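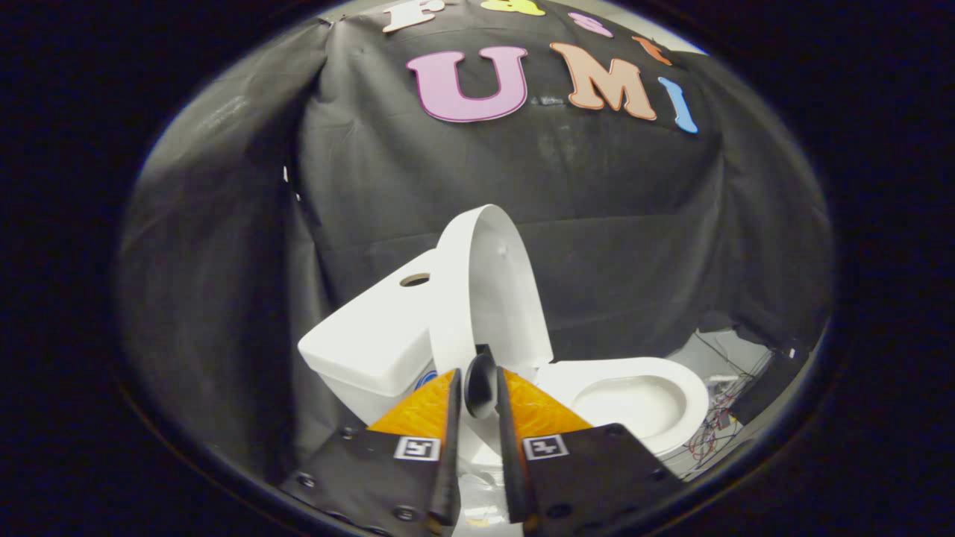 Teaching a gripper the toilet lid: tips from a doubter

1. Start with the lid up and finish with it down. One job per run. Wiping and flushing can wait their turn.

2. Close the fingers on the rim of the lid before you swing your arm. If you shove it down with a fingertip, that's the habit you're handing over.

3. Go slower than feels natural. Heather Geddes reckons 10 good runs beat 61 rushed ones, and I've yet to see a rushed batch worth keeping.

4. Hang a plain dark cloth behind the toilet if you like a tidy view, but don't trust it. Your bathroom has tiles, towels and a colour scheme. Do some runs there too.

5. Shift your feet between runs — a step left, a step back. Otherwise you've taught it one spot on the floor.

6. Bin your fumbles the same day. By the next morning they all look fine.

Vivek Vashisht swears by remote control for this. I tried it in May and went back to holding the gripper. A lid is light, and I couldn't judge the push from across the room.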